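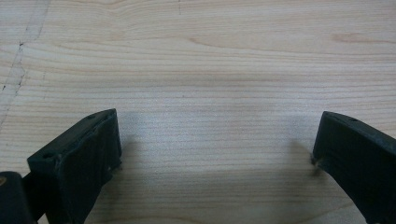 The fingers over the bench top, January.

The second set of fingers has been on the gripper for a month now, so I'll write down where the build stands before I forget what I changed.

The first set was too slim. They bent outward whenever I squeezed anything harder than a sponge, and the camera saw the tips drift apart while the encoder insisted they were closed. I redrew them as plain blocks and stopped trying to make them look nice. They're dark, they're chunky and the edges have already started to wear. The small holes in the top faces are for screwing on different pads. I haven't made any pads yet.

I do this at Ernbridge, the shared workshop, mostly after 9 p.m. when the big bench is free. It's a good surface to work over, pale with a fine grain, though there's a line near one side where the grain changes direction and it looks like two pieces meet. My edge detection liked that line very much. For two evenings it reported a long thin object lying on the bench and drove the fingers toward it. Faith Laizer suggested masking that part of the view, and I did, but I didn't love it, so now I take a reference shot of the bare bench first and subtract it. That works as long as the lights stay the same.

Shadows are the next problem. Each finger throws a soft gray one onto the wood, and it moves when the finger moves, so the reference shot can't remove it. I've raised the threshold for now. Small dark parts get missed at that setting – M3 washers mostly.

The fingers also pick up fluff. There are pale fibers stuck to the inner edges, and one little tuft on the right finger pokes into the gap. The software counted it as contact once. I'm going to sand the inner faces and see if they hold on to less.

Other changes since the last post:

The servo is now the Jetance one. It's louder than the old one but doesn't buzz when it holds still.

Closing force is capped at 70 percent. Above that the mount creaks.

The cable runs down the back of the handle with 5 ties on it and no longer snags on my sleeve.

The log from the last run has 590 open and close cycles in it. One screw worked loose along the way, on the left side, and I put threadlocker on all of them after that.

Next is a pair of rubber pads, then another try at the washers. I'll post the finger files once I've fixed the hole spacing, which is slightly off on the right one.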